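Sponsor an issue of the Gritdale Parish Quarterly

The Gritdale Quarterly goes out to 1,304 homes four times a year, and we love making it! Every issue has 37 pages of parish news, feast day recipes, choir notes, letters and the long history pieces our readers keep asking for (the one on the old bell tower ran over three issues and people still write in).

Sponsor spaces come in three sizes:

Full page, inside cover or back cover
Half page, upright or wide
Notice box, 20 words plus your phone number

The half page is our favorite. It sits right next to the reading, so people see it while they're still holding their coffee, and there's room for a good-sized logo and a few friendly lines. Karamanlidis Bakery has taken the wide one for 8 issues in a row, and it looks lovely every time.

Send your artwork as a PDF, or just send us the words and we'll set them for you in Rulteo, the same clear typeface we use for the rest of the magazine.
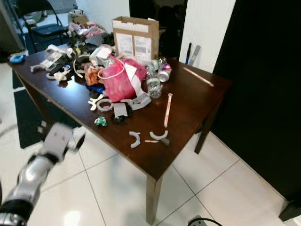
Color is included in every size, and so is one round of changes after you see the proof. Printing is done by Esik on a soft cream paper that takes photos really well.

Space in the Advent issue closes in November, at noon on the last day of the month.

Ask for a sample copy at the parish office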